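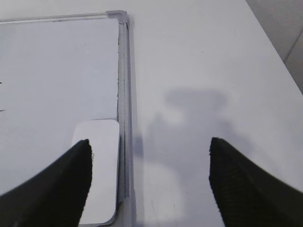

4 May 2022

I woke before the alarm again and lay listening to the pipes. It rained the whole night and the gutter over the kitchen window is still broken, so there was a small lake on the sill. I put the old towel there and made tea. Then I sat down to the letter for my aunt, which I have been writing since January. I have two pages now. My mother tongue has become slow in my hand. I write a word, I look at it, and I am not sure if it has one L or two. In English I am also not sure, so now there are two languages in which I must be careful.

Mawar Teoh called at breakfast time. She has decided that our choir will sing the Sitompul song after all, the long one, and that the altos will begin it alone. I am an alto. I told her I was happy, and I was, for perhaps the time it takes to wash a cup. After this I became nervous. Felicja Sadowski has a cold and cannot sing for two weeks, and she is the one I stand next to when I don't know the note. I have depended on Felicja's left ear for 3 years. I wonder if she knows it.

I practiced with the door closed. The beginning is low and easy, but in the second part there is a jump that I cannot find in the dark. I find it if I play it on the little keyboard first. Without the keyboard I land next to it, always a bit under. Tirta Wijaya, our conductor, says to imagine the note is already in the room and I only have to stand up into it. This is a beautiful explanation and it does not help me at all. His brother Wahyudi sings tenor and gave me better advice: yawn first.

Stationery

I went to the shop for paper, because the letter will need more pages than I have. I like this shop very much. I can stay there too long. I bought the cream paper, envelopes that I hope are the right size, and a pencil for marking the score. I press too hard when I mark breaths, and Tirta has complained that my copy cannot be used by anybody after me. The pencil is a 2B. The woman at the register counted my change two times and I thanked her two times, and then we both said sorry. 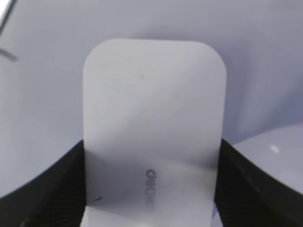 Evening

Rehearsal was better than I feared. We were 24 and the room was cold, so all of us kept our coats on for the warm-up. Tirta made the altos sing our beginning five times. The third time was the good one. I felt it in my back, like when a heavy drawer finally closes straight. The fourth time we were so pleased with ourselves that we went flat.

I tried the yawn before the jump. Despina Pascu, who was in Felicja's place tonight, looked at me with worry and asked in the break if I was sleeping enough. I explained, and she tried it too, and then we could not stop yawning, and we had to turn our faces to the wall when the sopranos had their part. I got the note two times from four. I have marked it in the score, lightly.

Mawar walked with me to the bus. She told me that her first concert in this country was also with a song she did not want, and that she remembers nothing from it except that her shoes were too small. She wants us all in dark blue this summer. I own one dark blue dress and I must look if the zipper still works.

Before bed I read the letter again from the start. I had written to my aunt that I am well and that the weather is changeable, which fills most of the first page. I crossed out half and wrote about the yawning. She used to sing in the kitchen when she cleaned fish, very loud, and my uncle would close the window. I asked her if she remembers which songs.

The towel on the sill is full again. Tomorrow I will call about the gutter.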